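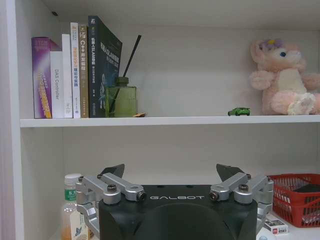
Soporte antivuelco Prerko para librerías y estanterías

Referencia 42. Se vende por pares, con tornillos para el mueble y sin tacos para la pared.

Prerko asegura en la caja que este soporte "convierte cualquier mueble en un mueble seguro". Nosotros lo vendemos y no firmaríamos esa frase. Un antivuelco vale lo que vale la pared en la que se atornilla, y en un tabique de yeso viejo vale bastante poco.

Lo que sí hace: une el canto superior de la librería a la pared con una pletina de acero y una correa regulable. La correa admite hasta 3 cm de separación, útil si hay rodapié. La pletina es correcta, algo fina para nuestro gusto. El modelo equivalente de Bartoš lleva una más gruesa y cuesta más del doble; en una estantería baja no notará la diferencia, en una alta y cargada de libros quizá sí.

El fabricante anuncia una resistencia de 100 kg. No explica cómo la midió ni sobre qué pared, así que tómela como un dato de catálogo.

Tampoco se crea lo del montaje "en 2 minutos". Hay que localizar los montantes, taladrar, poner el taco adecuado y tensar. Con ladrillo macizo se tarda más.
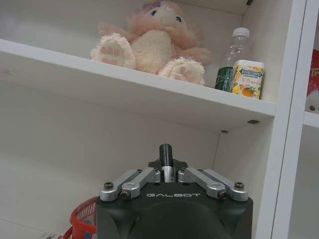 Lâm Doãn nos escribió en noviembre que la correa se le había aflojado a los pocos meses y que tuvo que volver a tensarla con el mueble ya lleno. "La hebilla es lo peor del invento – la pletina no se ha movido", añadía. Le damos la razón: conviene revisar la hebilla de vez en cuando, y el folleto no lo menciona.

Contenido: 2 pletinas, 2 correas, tornillos para aglomerado
Acabado: blanco o cincado
Tacos: no incluidos (los de Brondum para yeso laminado van bien)
Existencias: disponible en blanco; el cincado, bajo pedido

No lo recomendamos para muebles con ruedas ni para traseras clavadas con grapas. Si el panel superior de su librería baila, arregle eso antes de comprar nada.

Devoluciones admitidas con la bolsa de tornillos sin abrir.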